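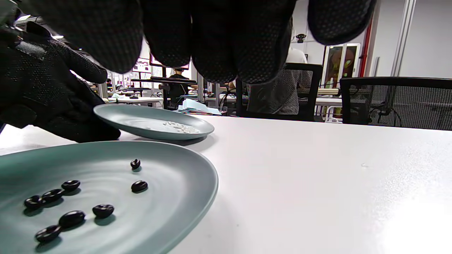
Glossy black beans on a grey-green plate.

Cleaning second-hand records at the kitchen bench: what I'd bother with

16/10/2024

Every op shop record comes with free advice, and most of it is rubbish. I've got 897 LPs in the spare room, a fair few of them bought filthy, and I've tried more of the so-called tricks than I care to admit.

Wood glue. Yes, people pour it on, let it set and peel it off like sunburn. I did it to a scratched brass band album from the Gultstead tip shop. It took most of a weekend and the record still crackled. Scratches are scratches. Glue won't fill them.

Dish soap. A drop in a bowl of distilled water is fine for greasy fingerprints, provided you rinse properly with more distilled. Skip the tap. Ours leaves a white ring on the kettle, so I don't want it drying in a groove.

The $125 Divus brush. Lovely handle. I couldn't hear any difference between it and the plain carbon fibre one I'd had for years. Use either dry, before each play, with hardly any pressure.

Spin cleaners. The Flander is a plastic trough with two rollers and I do rate it, grudgingly. Change the water after 17 records, sooner if it's gone murky. The instructions say you can go a lot longer. Have a look at what's sitting in the bottom before you believe them.

Ultrasonic tanks. The Kang one will set you back $3,100. For that money I'd want it to do the ironing. Maybe it's worth it if you run a shop.

A few things that cost next to nothing:

- Keep the label dry. An old jar lid held over it does the job.
- Dry records upright in a clean dish rack, never on the windowsill. I warped two that way in April, and it wasn't even a hot day.
- Put a clean record in a new inner sleeve. The old paper one is full of whatever you just washed off.
- No metho on 78s. Many are shellac and it'll eat them.

If it still sounds like frying bacon after two washes, it's worn out. Buy another copy.

Related
Do guitar humidifiers do anything?
Getting candle wax off a piano lid
Shelves that won't sag under LPs
Storing cassettes in a damp shed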